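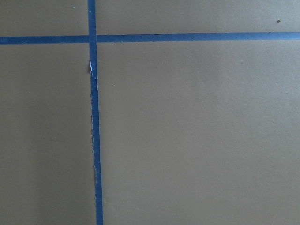 GALLERY / Workshop & Studio

Hinham unit, marking out

February 2022

Quick one, bit of a rush before we lock up. More to follow in March once the shelving from Ledico is in.

Tan surface, two strips of blue tape crossed over. Four areas, none of them the same size. Not dead straight either, the vertical one wanders off to the right on its way down. Fine for now, it's only for working out what goes where. Will redo with a proper straight edge before anything gets cut.

A few specks on the board and a small dark mark on the tape.

Tape notes, as people keep asking: blue painter's, from Kazemi on the trade counter. 2 rolls left, 5 on order. Peels off clean if you dont leave it down for weeks. Tried the Dusier stuff last year and it took the top layer with it, never again.

Still to come: the long bench (44 inches, was meant to be 40, long story), the drawer fronts, and the paint samples if I can find were I put them.

Back to Workshop & Studio
Next gallery: Benches and trestles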